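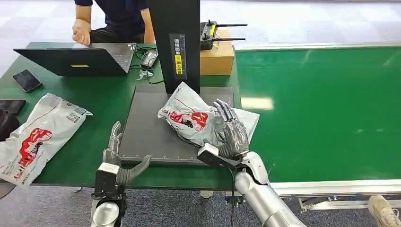

Parcel dimensioning is the step at which a consignment receives the figures used for charging and for loading. Two quantities are recorded at Clisden: the mass, and the size of the smallest rectangular box that would contain the item. Cartons give little trouble, as opposite faces are nearly parallel and the edges hold their shape. Plastic mailer bags are harder. The grey bag on the platform is crumpled, and one corner drapes over the right side, so a length read from the tick marks along the front edge would depend on how the bag had been laid down.

Procedure for soft packs

Clear the platform and check that the display reads zero. Lay the bag flat with its longer side parallel to the front edge. Fold any empty film underneath. Smooth the upper surface by hand, then take the hand away before reading. Height is taken at the highest point, wrinkles included. Each bag is measured 2 times, with a half turn between readings, and the larger value is entered for each side.

Loose cables and stationery must not touch the platform, as contact affects the mass reading.

Volumetric mass

All lengths are in centimetres. The divisor used in this course is 3000, giving a result in kilograms.

volumetric mass = length x width x height / divisor

Worked case: a bag of 31 x 25 x 10 has a volume of 7750 cubic centimetres and a volumetric mass of 2.58 kg. If the scale shows 1550 g, the volumetric figure is the greater and is the one charged.

Flattening the same bag to a height of 6 reduces the volume to 4650 and the volumetric mass to 1.55 kg, equal to the scale reading. Height is therefore the reading to repeat if there is any doubt.

Record sheets use the Westilel layout. Enter lengths to the next whole centimetre above.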